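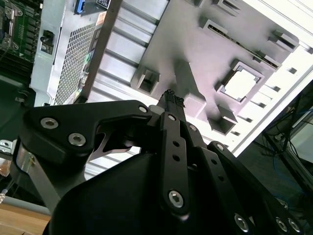
The old server has to go somewhere, and that took up most of our meeting, so I'm putting it first even though it was third on the agenda. Hi all, it's Kimie, taking the notes again. Present were me, Hinata Hosoda, Sachiko Oda and Tatsuya Kudo. Miyuki Ishida sent apologies and a long email, which I read out. Hinata wants to keep the light gray chassis and reuse it for the new storage box at Wistdale. She likes it because it has all those raised posts and brackets inside, and she thinks we can work out a way to mount drives on them (she got quite excited about this!). Tatsuya would sooner buy a new case and be done with it. We went back and forth for a good while and then agreed Hinata gets until October to try.

Sachiko asked what happens to the parts we pull out. Anything with data on it goes in the locked cabinet, no exceptions, and she will keep the list. Memory and fans go on the shelf by the window. Screws go in a jar with a label, please – I spent most of one afternoon last month sorting the mystery jar and I'm not doing it twice.

Money. We have 100 dollars left in the parts budget. Tatsuya priced new cables and a power supply at about 80, and everyone was fine with that. He'll order them from Kamel, and if they're out he'll try Skilla. Miyuki's email asked if the 20 left over could go toward a better work lamp. I'm all for it, but Sachiko wants to see what shipping comes to first, so that one is carried over.

The workbench. It's too low for Tatsuya and too high for me, and we have now talked about this at three meetings. Hinata offered to bring in a set of blocks for the legs. I said I'd bring a stool. Done, I hope!

Tedbridge visit. They want to see how we take apart and sort the older machines, and they're sending two people. Miyuki will send them directions. Sachiko will write up our steps on one page, in normal words, and I'll print it in big type.

To do before next time:
Hinata – sketch of where the drives would go
Tatsuya – cables and power supply
Sachiko – parts list, one-page steps
Miyuki – directions to Tedbridge
Kimie – stool, printing, these notes

Tatsuya also mentioned that the back door sticks. I've written it down, Tatsuya. Next meeting same time, same room, and Hinata is bringing the snacks.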